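Keep the Bad Takes

Last updated July 12, 2021
Print | E-mail
14 comments | 40 shares

I spend a good part of my working life helping a pair of robot arms handle laundry, and the argument I keep having (at lunch, in meetings, once in a parking lot in the rain) is about what we should throw away.

Quick background on how my shop does it. A person drives two arms by hand through a task, start to finish, while the cameras run and the joint positions get logged. That's one take. Do it again. Do it until your shoulders hurt. Then somebody sits down with the takes and sorts them into keep and toss, and the keepers go off to training. At Plesel, where I worked before this, the rule for keeping was simple: if it looked nice, it stayed. We had a word for the others, and I can't print it.

I used to love that rule. I was good at it, too! I could run a whole afternoon of smooth takes, every fold square, no fumbling, and I'd walk out feeling like a concert pianist. Then we'd train on the stuff, put the arms in front of a shirt that had landed a little crooked, and watch them close on thin air, lift nothing, and go right on folding that nothing with total confidence. I watched this happen for most of a September and blamed the model every single time.

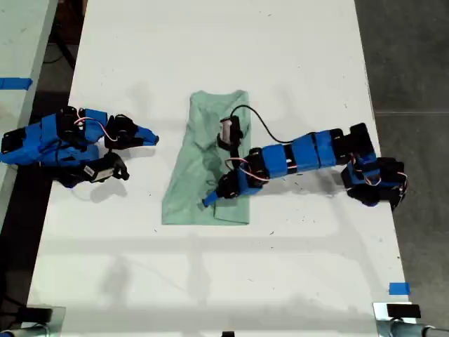
My problem is with the word "clean." People in this line of work say it like it's a compliment, and I think it has done us more harm than any broken servo. Look at how a piece of cloth lies when you haven't fussed over it. The green one has soft wrinkles and diagonal creases running through the upper part, one side slanting out to a point while the other drops nearly straight, and there are bits of thread on the white tabletop around it. That's a normal piece of cloth on a normal day. An operator who wants a pretty take will reach over and smooth all of it flat before hitting record, and the minute she does, the creases are gone from the data. The arms never get to see what anyone does about a crease. She did the hard part with her own hands, off the clock, and the machine gets the easy part.

So I say leave it alone. Drop the cloth, step back, start recording. If you miss the hem, miss it on the record, and then go back and get it, because the going back is what I want the thing to learn. A take with a miss and a recovery in it is worth more to me than 2 perfect ones. I can't prove that number and a friend at Zondari tells me it's nonsense, but I'd bet lunch on it.

Now, I know the other side, and it isn't stupid. A learning system copies what you show it. Show it hesitation and you get hesitation, show it a sloppy grab and you'll be looking at that sloppy grab for the rest of the project. I've seen it. We had a batch of 40 takes called Stiltwood (don't ask, the names come off a list) that was recorded by someone who had been on the arms all day and was clearly done with life. He paused before every grasp. The policy we trained on it paused before every grasp too, like it was saying grace. We ended up pulling the lot, and I voted for pulling it.

But look at what was wrong with that batch. The cloth was fine, the light was fine. The operator was tired. There's a difference between a mess in the world and a mess in the person, and most of the sorting I've seen lumps them together. A wrinkle, an odd shadow, a scrap of lint, a sleeve that flopped the wrong way: keep all of it. A driver who has checked out: send him home, and start fresh in the morning. On the Nasr job we finally split it up that way. Operators did 2 hours at a stretch and no more, and in exchange they weren't allowed to tidy the cloth. They hated the second half of that deal. Folks who are good with their hands can't stand leaving a thing crooked (I include myself, I was slapping my own wrist for a week).

What I'd really like is for the sorting to slow down. Right now a take gets a few seconds of somebody's attention, usually at the end of the day, and the ugly ones go in the trash with no note about why they were ugly. We tried a short list of 3 reasons a person has to pick from before deleting anything, and people griped about the extra click, and then a funny thing happened, which is that they deleted a lot less. Half the time they couldn't find a reason that fit. The take just bugged them.

I still get that itch. There's a run from last week where I knocked the cloth sideways, swore, dragged it back and finished with a fold my mother would have redone on the spot. I had the cursor over it for a good long while. It's in the training set now, swearing and all, although there's no microphone, so you'll have to take my word for that part.

E-mail this article | Print this article
Share (40) | Comments (14)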